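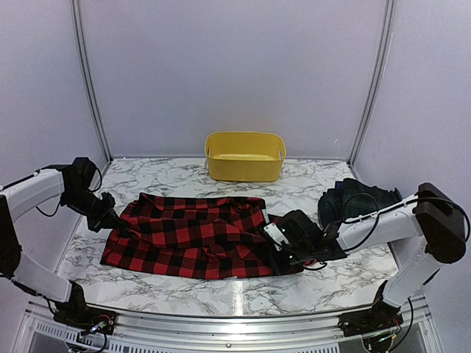 Chapter 3
Gathering Examples

A learning system can only be as good as the examples we give to it. In the last chapter we looked at the model and took its data as something already given. Now we go one step back and ask where the data comes from, who makes it, and how we decide that one example is worth keeping. Our main case is the folding of clothes, because cloth never lies the same way two times. A checked shirt in red and black, rumpled on the table between two grippers, is already a hard starting point: the arms must find an edge or a corner before any fold can begin, and the pattern runs over every wrinkle.

Most of the numbers in this chapter come from the Kusatell set, which has 393 recorded attempts with 13 garments. We will call one attempt an episode. An episode starts when the garment is put down and ends when the operator marks it as finished or failed. Failed episodes are also stored - we return to their use in Section 3.4.

3.1 What should vary, and what should stay the same

Suppose that we record 80 episodes and in each of them the shirt begins in the same place. The system will learn this place very well, and it will learn little about shirts. So the starting position must change from one episode to the next. The table, the lighting and the position of the arms were kept fixed in the Kusatell work, and this choice has a price too. Before reading further, write down which of these you would change first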